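Collecting demos for PC assembly: how many is enough, and do you keep the ugly ones?
Posted in February by tfashola
Last updated: February, 4:40 pm

tfashola
We're teaching a two-arm cell to put parts into a desktop tower. Memory, processor, hard drive, all staged on a fixture next to the case, all going where a bored teenager could put them in a few minutes. I have 170 teleoperated episodes so far and the policy trained on them is very good at approaching things. It approaches beautifully. Then it hovers over the slot like a guest who can't decide whether to ring the bell.

Tower on its side, parts on the tray to the left:

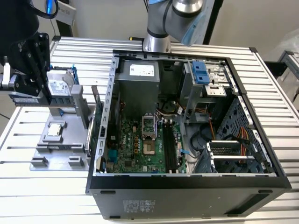
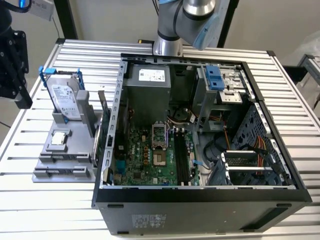
My question is mostly about the memory modules. Half of my episodes have at least one fumble in them: operator comes in crooked, backs off, comes in again. I've been deleting those. Audrey-Anne, who does most of the driving, thinks I'm throwing out the good part. She has also started calling me "the censor," so I'd like an outside opinion before this gets worse.

nokonkwo
Audrey-Anne is right. Your policy hovers because it has only ever watched people who were already lined up. The first time it's a hair off, it's in a place it has never been. Keep the fumbles, as long as they end with the module seated.

I'd also ask how many operators you have. One driver means you're cloning one person's wrists.

tfashola
Two operators. I am the other one. My wrists are not worth cloning.

sarmiento_t
Going to disagree with nokonkwo. We did the "keep everything" version at Tatano, 675 episodes of connector insertion, and what we got was a robot that fumbled on purpose. It would line up fine, back off, and come in again. Very faithful student. If the operator pauses to think, the robot learns to pause, and it isn't even thinking.

Cut the idle time, keep a small share of recoveries, and collect the recoveries separately. Start the arm crooked, hit record, fix it, stop. Then you know what's in the pile.

nokonkwo
That's a labeling problem. You mixed clean runs and retries with nothing to tell them apart. Of course it picked up the dance.

sarmiento_t
We had labels. They were in a spreadsheet.

nokonkwo
Ah.

halima_a
Whichever of these two wins, please move the fixture. If the tray sits in the same spot for every episode you could skip the cameras and play back a recording. Same with the tower. We shift ours by a couple of centimeters every few runs and turn it a few degrees, and we do it off a printed list. People asked to be random will pick the same three spots all afternoon.

Also, do you split the job up? One long episode for the whole build, or one per part?

tfashola
One long one. I can already tell that was the wrong answer.

halima_a
It's an answer. The trouble is that if the processor goes badly you lose the hard drive that came after it. We cut ours at the grasp and at the release, so a bad insertion costs you one clip. It also means you can go get more of only the step that's failing, and your operators stop hating you around the same time.

sarmiento_t
Seconding the split. Would not second moving the tower until it works with the tower sitting still. Walk first.

halima_a
Then you throw away everything you collected while walking. I've done it. Hard disagree.

nokonkwo
With halima_a on this one. Small shifts from the start.

tfashola
OK, plan. Episodes get cut per part. I'm pulling the fumbles back out of the trash folder (yes, I still have them, no, I'm not telling Audrey-Anne how easy that was). Next batch is 80 memory insertions only, with crooked starts recorded under their own tag, in the episode file and not in a spreadsheet. Tray and tower move off a list.

audreydespres
I read this forum, Temitope.

tfashola
Noted. Can you do the first 40?

audreydespres
I'll do them crooked.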